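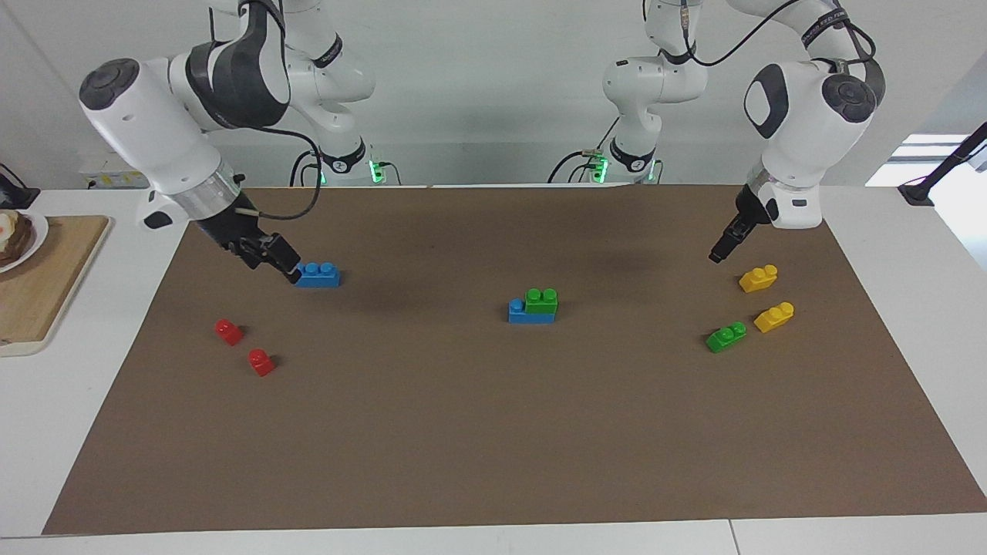

Jallero Salons Opens Training Studio in Gutuscombe

Oct 8, 2019

Jallero Salons has opened a training studio on Ponce Street in Gutuscombe, where apprentice stylists will complete their practical hours under licensed supervision. The studio has 19 styling chairs and is open to walk-in clients during regular salon hours.

Haircuts performed by apprentices are offered at a reduced price of $32, including shampoo. Color services are available by appointment only and require a patch test at least two days in advance.

"Our apprentices have asked for more time with real clients, and this studio provides it," said Citlali Ledesma, director of education. "Every cut is checked by an instructor before the client leaves the chair."

The first group of apprentices will complete 300 hours at the studio before moving to salon placements in April. Yareli Cárdenas, formerly manager of the Tumus salon, has been appointed studio manager.

Members of the Jallero rewards program will earn points on all studio services at the standard rate. Gift cards purchased at any Jallero location will also be accepted. Appointments may be made at the front desk or by telephone.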